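The Tin Gets a Proper Sort-Out

April 4, 2021

I have been putting this off since October and I finally did it, and I am so pleased with myself that you all have to hear about it! The round tin is sorted. If you've been reading for a while you know the one, the big navy blue one with the little cartoon figure on the outside. It came to me full of cookies, the cookies lasted a weekend, and ever since then it has been the place where every small useful thing in the house goes to live.

I love a round tin for this. Drawers have corners, and things get shoved into corners and stay there. With a tin you take the lid off and there it all is, packed in together, and you can carry the whole lot to wherever the light is good. I spread out my red and white striped cloth first (the one I bought at the Travska market and use for absolutely everything) and worked on top of that.

First up, tissues. I adore these little pocket packets, the pale green ones with the faint leafy pattern on the wrapper and the red heart logo. They're just the right size for a coat pocket, and I had forgotten I owned any. There's a larger green packet too, and that one stays standing up at the side of the tin where I can grab it.

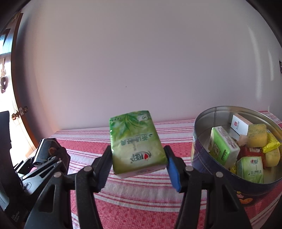 Boxes, Sponges and Everything Else

Then the boxes, which are my weakness. I cannot throw out a nice box. The black one with the thin gold border and the scalloped corners has been with me through two apartments, and yes, the flaps are creased and a bit crumpled by now, but look at that border! I'm keeping it for buttons. Or maybe stamps. I'll let you know.

The sponges were the real find. Two yellow ones, and I had put sponges on my shopping list that very morning. They take up a lot of room in a tin, so I put them in early and fitted the flat packets around them. The green-wrapped soap is in there as well, leaning at the side, and I like having soap in with the household things because everything picks up a little of the smell.

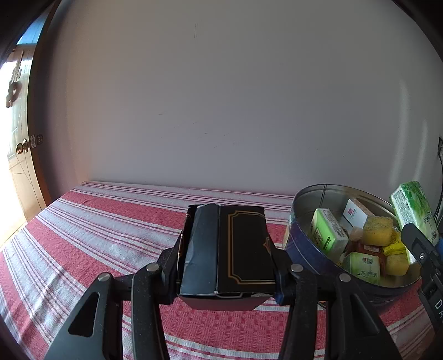

552 words in my notebook, 2 min read on the blog

My only rule this time was that the lid has to go back on without leaning on it. If it doesn't close, something moves out to the Loureiro basket in the hall (still my favorite basket, still squeaks). I think I'm close. The pale green box may have to find another home, and I'd be fine with that, it would look sweet on the bathroom shelf.

Next I want to tackle the sewing things, and I already have my eye on a second tin. Square, though, so we'll see how I feel about corners by then.

Recent posts

Trullness in the Rain: A Very Muddy Walk
My Loureiro Basket, One Year In
How I Wash Striped Cotton
Pronska Plum Cake, Second Attempt
What I Brought Home From the Travska Market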